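28 Dec 2024
By Orvokki Karppinen

Iditz to Publish a Guide to the Back of Your Refrigerator

LURNIA – Iditz, the household advice publisher, will bring out The Second Shelf in July. It is a 169-page handbook on keeping fresh food until somebody eats it. Readers who already finish every bunch of parsley they buy are warmly invited to give their copy to a relative.

The book is the work of Rorkenine Oksanen, who spent seven years writing the Iditz storage column and answering the mail it brought in. Most of the letters, she reports, were about celery. A fair number were about husbands.

"People know how to shop and they know how to cook," said Oksanen. "Between the two there is a drawer, and they would prefer not to discuss it."

The Second Shelf begins with that drawer and moves outward to the counter, the pantry and the cold corner of the garage where potatoes are sent to think things over. Each chapter can be read alone, in the time it takes water to boil. There are no menus for the week and no color-coded charts. The index has more entries for "wilting" than for "dinner," and the publisher has decided to be proud of this. 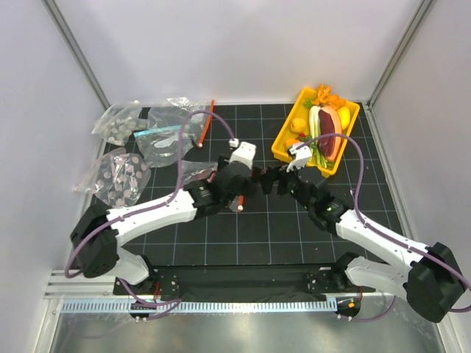 The opening chapter deals with the hour after shopping, when good intentions are at their peak and the ice cream is getting soft. Oksanen's advice is to sort before storing, and to do it where everything can be seen at once. A yellow tray of produce with clear plastic bags spread out beside it is all the equipment the method calls for. Leafy tops come off the carrots, damp things get a towel, and anything bought on impulse goes to the front, where it can be held accountable.

Later chapters take up bread, herbs, cheese and the jar of something that came with the house. The section on leftovers runs to seven pages and includes a short form of words for use when throwing out a casserole made by one's mother-in-law. Legal counsel has read it and asked for a copy.
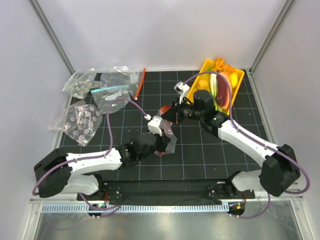
Oksanen is at her firmest on the subject of reuse. She has no quarrel with a bag that gets a second outing, provided it is washed, dried and still able to close. A crumpled clear one with a red zipper strip may have plenty of life left in it – the test is the seal, and wrinkles are no disgrace at any age. Bags that have held raw meat are retired without ceremony. Bags kept inside other bags, inside a third bag on the pantry door, have a chapter to themselves.

The first printing will be 2000 copies, in a cover that can be wiped. Iditz tested the finish with beet juice and was mostly satisfied.

Oksanen will read from the celery letters at the Iditz shop in Lurnia during the week of publication. Admission is free, and vegetables may be brought for a second opinion.

Review copies can be requested from Orvokki Karppinen at the Iditz press office.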